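Re: [sim-manip] Wrist view training: failures when the target is out of sight
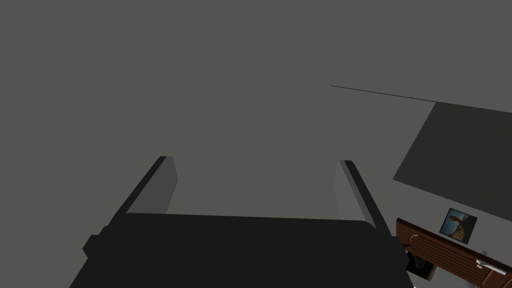 Category: Methods / Simulation

From: Mervin Marchand
Date: May 27, 2020

On the list, the Flikdale team wrote:

> We trained the same policy as in your report, with wrist camera only, and
> we see good grasps when the handle is in view from the first step. When
> the start pose is random the arm often drifts up and stays there. Did you
> see this too? And is your number for the cabinet task computed over all
> starts or only over the starts where the handle is visible? We could not
> find it in the text.
> Also, do you mask the fingers in the input?

Thank you for the careful reading. I answer in the order of your questions, and then I add one result which is not in the report.

Yes, we saw the drift. The render at the top of this message is a typical start for it. The fingers are open with nothing between them, and most of the view is plain gray. The wooden cabinet is only at the lower right, with a part of the pale handle at the border. For a person it is easy to say "go right and down", but the policy has very few pixels to learn this from. In our runs the encoder gave almost the same feature vector for views of this type, even when the correct motions were opposite.

About the number: it is over all starts. We evaluated 348 episodes in the Willero rooms and we did not remove any of them. I agree that the text should say this, and I will correct it in the next version. The split you ask for is in the log files but it is not in the table. Please be careful if you compute it yourselves, as the "visible" flag in the logs is true already when one pixel of the handle is inside the image. With this flag the start above counts as visible, and I think this is too generous. A threshold on the handle area would be more fair.

We do not mask the fingers. We tried it in December and the grasps became worse near the contact, I suppose the policy uses the fingers to judge the distance. The inner faces are lighter than the outer ones in our renders, so the opening is easy to read even in a dim room. If your gripper model has one flat color everywhere, you may see a different effect.

Now the additional result. We changed two things in the training and kept the rest:

1. The policy receives the last 40 wrist frames at low resolution, together with the joint positions, instead of only the current frame.

2. We added 2,424 short demonstrations which begin in a "blank" view and end as soon as the handle is near the image center. They contain no grasp at all.

The first change alone did not help much. When the episode begins in a blank view the history is blank too – there is nothing to remember. The second change alone removed most of the drift, but the arm sometimes turned to the cabinet, lost it again and began a new search from zero. With both changes together the arm usually finds the handle and continues to the grasp. I do not want to give a final success rate today, because we have only 2 training seeds and they do not agree well.

One negative point. In the search demonstrations the room has always a picture on the wall above the cabinet, and I suspect that the policy has learned to look for the picture. When we put the cabinet in the Jinmont room, where the walls are empty, the search takes clearly longer. We are now making new demonstrations with the pictures moved or removed. If you have rooms with other decoration I would be glad to test on them.

For the baseline by Li we used the public settings without tuning, so please do not read too much into that row of the table.

I can send the search demonstrations and the configuration to anyone who asks. The camera pose relative to the palm is written in the configuration file; please check it first if your view does not show both fingers as ours does.

Best regards,
Mervin Marchand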